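Okier Garment Steamer: Setup and First Use

Section 3. Before You Steam

1. Fill the tank with cold tap water to the line. The line is a limit, however much it may look like a suggestion.

2. Click the tank into the base. If it doesn't click, it isn't in, and your socks will find out first.

3. Plug the steamer straight into a wall outlet. It draws 2000 watts and has no patience for the extension cord behind your couch.

4. Wait for the green light. Water reaches 95 °C in the tank before the pump starts — please don't shake it to hurry things along.

CAUTION: Steam burns. Never steam clothes while wearing them, even if you are late and it's only the collar.

5. Run the steamer into the sink for a few seconds. The first puff usually spits.

6. Check the care label. "Dry clean only" is between you and your conscience, but our warranty takes the label's side.

7. No hanger free? Lay the item out on a flat surface, smooth it by hand from the middle outward, and let it settle before you fold or hang it. Steam only on a surface that can take heat and damp.
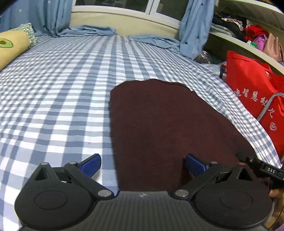
Fig. 3. Dark cloth laid out on a checked sheet.

NOTE: Velvet should be steamed from the back. Velvet steamed from the front remembers.

8. Unplug, let the unit cool, and empty the tank. Yes, every time.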